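Stories > Short Fiction > Towels

TOWELS

The key was under the third pot, like the letter said, and the pot was full of rainwater and I got it all down my sleeve.

So. Wet sleeve. Four in the afternoon. The house at Toft smelling the way it always smelled, coal and oranges, though there hadn't been an orange in it for weeks.

My sister was already upstairs. I could hear drawers.

"You took the early bus," I yelled.

"You took the late one!"

That was hello.

Our aunt had left a letter for each of us and a list for both. The letters were short. The list was four pages, both sides, in the green pen she used for the gas man and the church and anybody else who needed telling. Who got the clock. Who got the other clock. What to do about the piano (nothing, it was to stay where it was until it fell through the floor). And at the bottom of page four, underlined so hard the pen went through: LINEN. FOLD PROPERLY. THEN GIVE AWAY.

"Properly," my sister said, coming down with her arms full. Couldn't see her face over it. "What's properly?"

"You know what properly is."

"I know what she thought it was."

She dumped the lot on the kitchen table and went back up for more.

Three trips. Then me, two trips. Then both of us standing there looking at it. Sheets, pillow cases, a tablecloth with a burn in it the shape of a boot, and towels. My God, the towels. Our aunt lived alone for most of her life and she had towels for a regiment. Beach ones, from a beach nobody had been to. Thin ones that you could read the paper through. A whole stack from the Drerkness Hotel, where she did the laundry when she was young, room numbers stitched in the corner in red. 804. I held that one up.

"The Drerkness didn't have eight floors," my sister said.

"Maybe it was the eightieth room. Fourth towel."

"Maybe she stitched it herself to be fancy."

We'd never know now. That kept happening all day. You'd get hold of some small dumb question and turn round to ask, and there was the chair.

I filled the kettle. No milk. Black tea then, in the cups with no handles.

The bus back to Mullar went at twenty past nine and the Carko people were coming for the boxes first thing, they had a van and they would not wait, the man had said so on the phone twice. So we had five hours and a bit. Fine. Plenty. You can fold anything in five hours.

My sister folds like she's being chased. Half, half, half, slap, done. Her pile went up fast and leaned over like a drunk.

"That's not properly," I said.

"It's a towel."

"She'll know."

It just came out. My sister stopped with a pillow case under her chin. Then she laughed, a real one, the snorting kind, and I laughed, and then it got a bit close to the other thing and we both grabbed a sheet.

You need two for a sheet. That was how we learned it, on this floor, in our socks, one at each end and our aunt in the middle of it calling the steps like a square dance. Corners. Pull. PULL, it won't bite. Now walk. And you walked in and met, and your hands met, and she took the fold off you and you bent down for the bottom. We did it now without anyone saying. Corners, pull, walk. My sister's hands were cold. She has our aunt's thumbs, I never noticed before.

"You did the funeral nice," she said, on the third sheet.

"You weren't there for the end of it."

"I know I wasnt."

Pull. Walk.

"I was in the car," she said. "I was in the car the whole time. I couldn't get the door to, I just couldn't do the door."

I'd been mad about it since June. I'd written a whole speech on the bus, it was good, it had parts. I bent down and got the bottom of the sheet and handed it up to her and the speech went wherever they go.

"It rained anyhow," I said.

Six o'clock. Half past. Sheets done, tied in string. Pillow cases done. The tablecloth with the boot on it I put in my own bag when she wasn't looking, and later on the bus I'd find out she saw me, because there was a pillow case in there too that I never packed.

Then the towels.

A towel by our aunt's rules does not get folded any old how. Long way first. You lay it out flat and you get the two ends at the same time, left hand, right hand, and you bring it over to make it narrow. Hem at the front where you can see if its straight. Smooth out. Look at your corners. Only then do you go the short way, and only then does it go on the pile, with the loop to the back so it doesnt show. She'd stand over you. If a corner was tucked wrong she wouldn't say a word, she'd shake the whole thing open and hand it back.

"We had to do twenty," my sister said. "Remember? Before we could go out."

"You did eleven and hid nine."

"In the piano."

We looked at each other.

She got there first. Up with the lid, arm in to the shoulder, and out it came, gray with dust, a hand towel folded so badly it was more of a ball. Thirty years in the piano. Then another. Then the rest. No wonder it never played right in the low end.

"Oh, she knew," my sister said. She was sitting on the floor by then. "She had it tuned. She had a man in to tune it, he'd have told her. She left them in there."

"Until it fell through the floor."

"The old *witch*," said my sister, with so much love in it I had to go and look out of the window a while.

It was getting dark over the yard. I turned the light on and came back, and I took one from the good pile, and laid it out. Long way first. Left hand, right hand. It looked right and it looked wrong, there was something about the one corner.

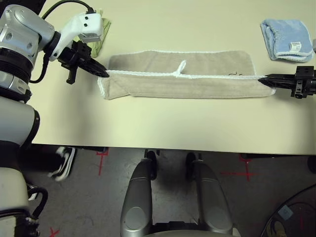

Long way first, hem to the front, and a corner on the left still to put right.

"Corner," said my sister, from the floor.

"I see it."

"You don't, you're doing the thing, you're going to leave it."

I shook it out. Did it again. She got up and did hers next to me, slow this time, long way first, and neither of us said anything for a good while. Just the flap of them. The blue ones, the green ones, the see-through ones. Hers came out straighter than mine in the end, which I will deny.

804 we left for last. It had gone soft as skin. We did it together, though you don't need two for a towel, an end each. Walked in. Met.

"Give away?" she said.

"It's on the list."

"It says linen. Is this linen?"

I felt the edge of it. "Cotton, I'd say."

"Well then."

So she had it, and then at the door she said no, you, and I said don't be stupid, and it went back and forth across the step until we could hear the bus changing gear down by the bridge. We ran. I locked up, she ran, I ran after. Key back under the pot, more water, other sleeve this time. Bus number 1507, same one as when we were kids or its grandchild, doors already hissing.

We got the back seat. She spread the towel over both our knees, there's never any heat on that bus, and she was asleep before the first stop.

I looked at it all the way to Mullar. She'd put the loop at the front.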